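Two drums, one plug

For years the small load was the problem. Two dishcloths and a baby's bib came out of the kitchen smelling of milk, and they either sat in a bucket until the weekend or went through a full cycle by themselves. Washing machine makers have noticed, and the stacked twin-drum machine is their answer: one cabinet, a big drum and a little drum, each with its own door.

We lived with one for a month in a two-bedroom apartment in the Blöndal building, where the laundry corner is as wide as a closet door. The machine went in next to the radiator and stayed there. Our bedding went in the big drum. Dishcloths, socks and anything that had touched the dog went in the small one.

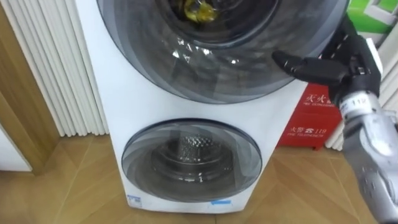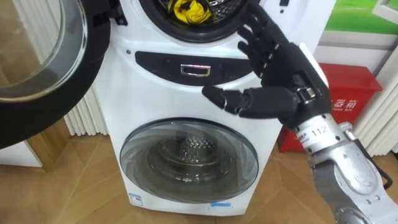 Upper and lower drums can run at the same time, on separate programs. We did this most evenings. A short wash in the small drum finished well ahead of the towels, and we could open its door and hang things up while the other load kept turning.

Loading takes some getting used to. With the large drum on top, you don't bend for the heavy wash, but a shorter member of the household needed a step stool to reach a sock at the back. The big door also wants room to swing. Measure to the left before you buy, and remember the radiator if you have one.

The rubber seal needs wiping after each wash, and there are two doors to leave ajar now. Lint collects in the fold at the bottom. We kept an old cotton rag on a hook for it.

Price is the sticking point. Skilto, the appliance store on our street, asks 1,000 more for a twin-drum than for a single-drum machine with the same large load, and delivery is extra. Jostura rents them by the month, with a 24-month contract. Bisura sells refurbished ones when it has them, usually in April, after the spring moves.

If you wash once a week, keep the machine you have. In a house with a baby, the small drum gets used every day.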